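Pimcombe Makers Forum
Search this board Search Advanced
Home builds > Arms and manipulators

Two-arm kitchen build, cable routing and reach

malance_bijan wrote:

Moving this out of the general thread as it was getting buried. For those who missed it, I have two arms on one base in my kitchen, with printed gripper housings and a camera at head height. The aim is picking small household things off a counter, opening the odd door, and getting down to floor level. I drive both arms by hand from a pair of leader arms. No autonomy yet and I'm not in a hurry for it.

The printed parts are on revision 3. Revision 2 cracked along the layer lines next to the screw bosses, so I turned the part on its side and went up to 35 percent infill. Each housing now weighs 189 g with the fingers on. That is more than I wanted, but they have not cracked since.

Counter work is where I spend most of my time. I put small things on a chopping board and go through them one at a time.

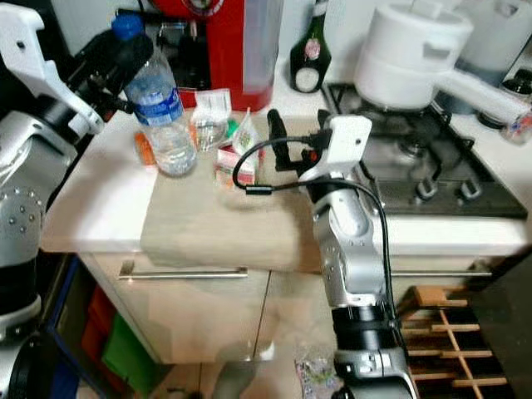

Chopping board, small items, both arms up at the counter.

The trouble is the cable at the right wrist. It leaves the housing, makes a wide loop and then goes back down the arm. If I make the loop smaller it pulls tight when the wrist turns all the way over. If I leave it big it sweeps across whatever I'm working on. What are other people doing?

Likes: 14 Replies: 9

---

seraina_b wrote:

Run it along the arm and clip it at every joint. Leave slack at each joint, only as much as that joint needs, and keep the rest flat. One big loop has to cover the travel of the whole arm, so it will always be too long somewhere.

I did mine with the cheap self-adhesive clips and they fell off in the first warm week of May. Use cable ties through printed saddles.

---

old_solder wrote:

I don't agree with clipping every joint. I did that and broke two conductors inside the insulation at the elbow, where you can't see it. It took me an evening with a meter to find. A big loop looks untidy but the bend is gentle and it lasts. I would leave it and lift the loop out of the way with a bit of spring steel, like the hose support on an ironing board.

---

seraina_b wrote:

That sounds like solid core or stiff PVC cable. With fine-stranded silicone wire I have had no breaks at all.

---

old_solder wrote:

It was the cable that came with the motors. Most people will be using the same.

---

malance_bijan wrote:

Mine is the supplied cable as well. I have some silicone wire in a drawer but I'd have to crimp new ends and my crimping is poor.

Other half of the question is floor reach. With the base at its present height the fingers can get to the floor directly in front, but the elbow has to stick out to the side to do it and then there isn't much room for the other arm.

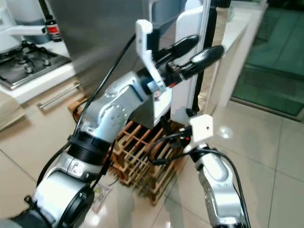

I have been driving them down one at a time. The left goes first, then I bring the right in slowly and stop if the housings get close. It works but it's slow, and I would like to do it without watching both elbows the whole time. I could lower the base by 30 mm, only then I lose height at the counter and the hob side gets awkward.

---

yutong_s wrote:

Before you move the base, look at how far apart the shoulders are. Lowering it helps the reach but does nothing for the elbows running into each other. On the Mullum bench we moved the shoulders outwards and left the height alone, and it made more difference than anything else we tried. You do lose some of the shared area in the middle where both hands can meet.

Also put soft limits in software. Ours just stops both arms when the wrists come within a set distance. Crude but it has saved several housings.

---

gantry_nick wrote:

I'd put the whole thing on a vertical slide. Then you can have counter height and floor height and stop compromising.

---

old_solder wrote:

A slide costs more than the rest of the build and then you have a moving mass with two arms hanging off it. I wouldn't in a kitchen.

---

gantry_nick wrote:

Mine came out of a scrapped standing desk and cost me the petrol to fetch it. It's slow but it doesn't need to be fast.

---

xy_gu wrote:

Bijan, what are you using on the fingertips? I had rubber sleeves on mine and they were fine on cardboard and plastic but slid about on flat metal. Xiaoyan Yan at our workshop dips hers in tool handle coating and says it grips better, but it picks up every crumb.

Are you doing doors by the handle or by the edge?

---

malance_bijan wrote:

By the edge, where there's an edge to get at. Handles are easier to grip, but the wrist has to follow the arc and I run out of travel before the door is open far enough to be useful. Low down on the edge suits the left arm better.

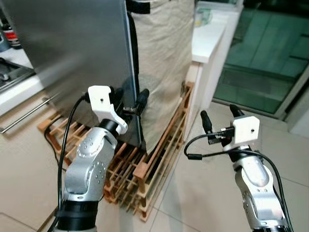

What I have settled on is getting the fingertips placed first and then moving from the shoulder, with the wrist left alone as much as possible. If I steer with the wrist the tips creep. The other arm stays up and out of the way with its fingers open. I'd like to use it to hold the door once there is a gap, but I haven't got the timing right with two leaders in my hands.

The tips are rubber. I'll try the dip on a spare pair.

---

yutong_s wrote:

If you try the dip, do two thin coats. One thick coat stays soft in the middle for days.

---

seraina_b wrote:

Going back to the cable, the saddles I use are in the shared folder under Xue, the file with "narrow" in the name. The wide one fouls the joint cover. They take a standard small cable tie. Try them on one arm only and leave the other as it is, then you can compare.

---

malance_bijan wrote:

Thanks, I'll do that. Right arm gets saddles and silicone wire, left arm keeps the big loop. Base stays where it is for now. I'm going to measure the shoulder spacing first and see whether I can widen it without drilling a new plate.

---

old_solder wrote:

Fair test. Put a meter across the elbow section every so often and write the readings down. My money is still on the loop.

14 likes 3 shares
Last updated 23 January 2022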